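소형 가전 수거 사업 'Wusa', 첫해 3,166점 접수
Castilstead·Poltby 두 지역에서 운영, 오는 5월 접수 품목 확대

배포일: 2024. 1. 27.
배포: Benedetti 홍보팀

Benedetti는 Castilstead와 Poltby에서 운영해 온 소형 가전 수거·수리 사업 'Wusa'의 첫해 실적을 공개했다. 사업 기간에 접수된 물품은 모두 3,166점이다. 이 가운데 797점은 수리를 마쳐 다시 쓰이게 되었고, 546점에서는 재사용할 수 있는 부품을 따로 떼어 냈다. 나머지는 재질별로 나누어 재활용 업체에 넘겼다.

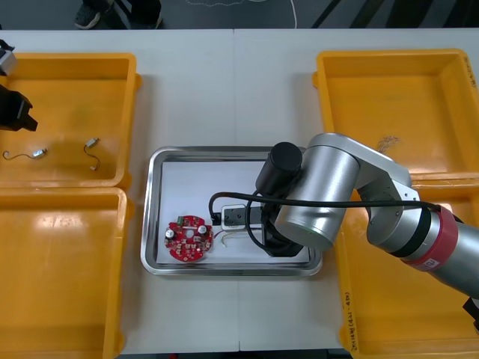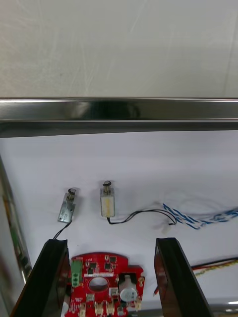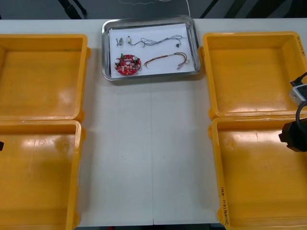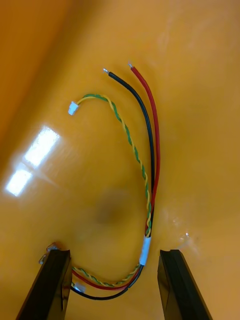 서랍에 넣어 둔 고장 난 면도기와 라디오를 어디에 내놓아야 할지 몰라 몇 년을 그냥 두었는데, 장을 보러 가는 길에 맡길 수 있어 편했다는 이용 후기가 접수처에 남겨졌다. 같은 후기에는 수리가 안 되는 물건도 받아 준다는 점을 입구에 더 크게 써 붙였으면 좋겠다는 의견이 함께 적혀 있었다. Benedetti는 이 의견을 반영해 접수처 안내문을 새로 만들고 있다.

Wusa는 대형 가전과 달리 방문 수거 대상이 아닌 소형 제품을 받는다. 현재 접수 품목은 전기면도기, 헤어드라이어, 탁상시계, 라디오, 리모컨, 전동 칫솔, 소형 선풍기, 충전기와 전선류이다. 전지를 분리할 수 있는 제품은 전지를 뺀 상태로 내야 하며, 뺀 전지는 접수처에 있는 전용 수거함에 넣으면 된다. 부풀어 오르거나 액이 샌 전지는 수거함에 넣지 말고 담당 직원에게 알려야 한다.

접수된 물품은 외관 점검과 전기 안전 점검을 거쳐 수리 대상과 분해 대상으로 나뉜다. 수리 대상은 전원 코드, 스위치, 모터처럼 교체가 가능한 부분에 고장이 있는 제품이다. 수리비가 같은 종류의 새 제품 가격의 절반을 넘을 것으로 예상되면 분해 대상으로 돌린다. 분해 과정에서 나온 부품 중 점검을 통과한 것은 다른 제품의 수리에 쓰고, 쓰이지 않은 부품은 종류별로 보관한다.

첫해에 가장 많이 들어온 품목은 충전기와 전선류였고, 헤어드라이어가 그 뒤를 이었다. 헤어드라이어는 전원 코드가 꺾이는 부분의 단선이 많아 수리 비율이 비교적 높았다. 반면 전동 칫솔은 본체가 밀봉된 제품이 대부분이어서 분해 대상으로 분류된 경우가 많았다. Poltby 접수처에서는 오래된 라디오의 접수 비중이 Castilstead보다 높게 나타났다.

수리를 마친 제품은 원래 주인이 찾아갈 수 있다. 접수할 때 반환을 원한다고 표시하면 수리 완료 후 문자로 안내하며, 부품값만 실비로 받는다. 반환을 원하지 않는 제품은 두 지역의 복지시설에 전달하거나 접수처 한쪽의 나눔 선반에 내놓는다. 나눔 선반의 물건은 한 사람이 한 번에 2점까지 가져갈 수 있다.

오는 5월부터는 접수 품목에 전기 주전자와 토스터가 추가된다. 물이나 음식이 닿는 제품은 점검 항목이 달라 그동안 받지 않았으나, 관련 점검 장비를 들여놓으면서 접수가 가능해졌다. 같은 시기에 Castilstead 접수처의 운영 시간도 저녁 8시까지로 늘어난다. Poltby 접수처의 운영 시간은 바뀌지 않는다.

물품을 맡기려는 주민은 별도 예약 없이 가까운 접수처를 방문하면 된다. 상자 단위로 여러 점을 한꺼번에 맡기려는 사무실이나 학교는 접수처에 미리 알려야 한다. 개인정보가 저장될 수 있는 휴대전화와 컴퓨터는 이번 확대 대상에 포함되지 않는다.

문의: Benedetti 홍보팀 또는 각 지역 Wusa 접수처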